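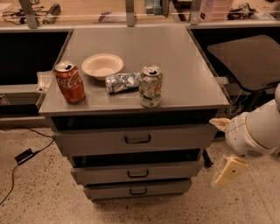
Siwan Samuel

August

Print | E-mail

In praise of a proper lunch

My grandmother worked at the Totlow dye works for most of her life, and the thing she talked about most was never the dyes. It was dinner, by which she meant what the rest of us now call lunch. At noon the hooter went and everybody stopped, and they sat on the wall by the river (or in the boiler room if it was raining, and in Totlow it was generally raining) and unwrapped whatever they had and looked over at whatever everyone else had. There was a good deal of swapping. She claimed to have first noticed my grandfather on account of his mother's pickled onions, and I have no reason to doubt it.

I've been thinking about her because when I came to work at Nkosi I had got into the habit, like a lot of people, of eating with one hand and typing with the other. I could get through a cheese sandwich and a whole morning's post without tasting the one or properly reading the other. Then in the spring Palesa Dlamini on the second floor sent round a note asking whether anyone would like to stop at half past twelve and eat together, no agenda, bring what you like. I very nearly deleted it. I'm so glad I didn't!

We've been doing it ever since, and Palesa has asked me to write a few lines for those of you at the Greltdale building who might fancy starting something of the kind. She asked for a paragraph, so apologies to her.

The first thing to say is that it takes very little. We haven't got a canteen and we haven't got a kitchen either, unless you count the kettle and the microwave with the temperamental door. People bring last night's leftovers wrapped in foil, or soup in a flask, or a can of something fizzy and a packet of crisps, and it is all equally welcome. For the first few weeks I fretted that I ought to be turning up with something impressive, and then Karabo Kruger came in with a cold boiled potato and a twist of salt and ate it with such obvious pleasure that I stopped worrying for good.
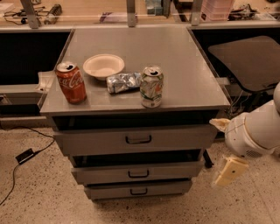 Photo: Reshma Mabaso

The second thing is that half past twelve needs to mean half past twelve. We tried "whenever you're free" for a fortnight when the summer orders were coming in, and what happened was that people drifted through in ones and twos and were gone again before anyone had got to the end of a story. A fixed time feels bossy to begin with, but it gives you something to point to when the telephone goes. There's an old almshouse at Totlow, built in 1637, which still rings a bell at noon for the residents' dinner, and I do sometimes wish we had one.

Then there's the matter of what to talk about. We have one rule, which Palesa brought in after a very long discussion of delivery slots, and it is that work stays at your desk. I thought this would lead to some awkward silences and there were one or two early on, I won't pretend otherwise. But you would be surprised what people have been up to all this time. I sat ten feet from Karabo Ngubane for the best part of a year without knowing that he keeps bees, or that he sings bass, or that he once got as far as the Scottish islands on a bicycle with no working brakes. (Please don't do this.) Reshma turned out to have lived in the same street as my sister. We've had a whole lunchtime on how to get a cat into a basket, and another on whether rhubarb is worth the sugar, and I came down on the wrong side of that one and have since been given a crumble by way of correction.

Since several people have asked, I'll put in the soup as well. It was my contribution on the one wet week we had in July, and it does well in a flask. Soften two onions in butter, slowly, with the lid on. Add 600 grams of carrots, chopped however you like, and a big spoonful of ground coriander, and let it all sit over a low heat for ten minutes or so while you do something else. Pour in enough stock to cover, simmer until the carrots give up, then blend it and stir in 300 millilitres of milk. It wants more salt than you think. My grandmother put a spoonful of marmalade in hers, and I know how that sounds, but do try it once before you write in.

A few small things we learned as we went along. Fish in the microwave is best discussed beforehand. If you bring a cake, bring a knife, as the one in the drawer has been missing since Easter and whoever has it is keeping very quiet. Wash up your own bowl and take home your own tin. And do ask the new people yourself, by name, at their desk - a notice on the board is all very well, but when you've only been somewhere a week a notice on the board seems to be meant for everybody else. I remember that feeling very clearly.

It won't suit everyone, of course. Some people need the walk, or the errand, or simply half an hour with a book and no conversation whatever, and they should have it without being made to feel unsociable. Karabo Kruger comes perhaps one day in three and spends the others asleep in his car, and he is a much nicer man in the afternoons for it.

If you're at Greltdale and would like to get a table going, Palesa is happy to come over for the first one and get the conversation started, and I'm happy to bring soup. We're also hoping to have one big lunch for both buildings before the evenings draw in, outdoors if we can manage it, on the grass behind the Tekov warehouse. There'll be bread and cheese provided, and everything else will be whatever people carry there. Let me know if you can lend a folding chair. I have two, one of which pinches.

Contact: the newsletter desk, Nkosi, Totlow

Copyright Nkosi staff newsletter. All rights reserved.

Back to top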